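Relatórios de acompanhamento | Automação e entregas

Relatório de progresso – visita de demonstração à Dunne
09/12/2019

A segunda parcela do financiamento depende de uma demonstração do sistema Prakora. A visita realizou-se nas instalações da Dunne e durou 2 horas, menos do que o previsto no plano aprovado em September. O robô de entregas circulou apenas em simulação. O protótipo físico foi-nos mostrado parado, com a tampa aberta, e a explicação dada – espera de baterias – é a mesma do relatório anterior.

O percurso apresentado leva o robô virtual ao longo de uma fachada de pedra até à entrada recuada do edifício. A equipa fala de 7 percursos concluídos sem intervenção. Pedimos os registos e ainda não os recebemos.

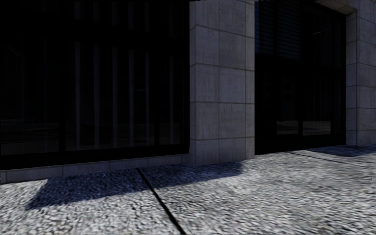 Ambiente simulado: fachada envidraçada, pavimento e zona de entrada.

O cenário está cuidado, com sombras e reflexos nos vidros. Continuamos sem saber quanto disto serve à navegação. Vidro escuro e juntas no chão são dificuldades conhecidas para os sensores, e não vimos qualquer comparação com medições feitas na rua. A Lulside, que fornece o simulador, indica umas 600 horas de ensaio acumuladas; o número não distingue ensaios falhados de ensaios válidos.

Quanto ao módulo Inorow, de abertura de portas, não houve demonstração.

Propomos reter a parcela até haver um ensaio no exterior, com registos entregues no próprio dia.

Este site utiliza cookies para melhorar a sua experiência. Aceitar | Configurar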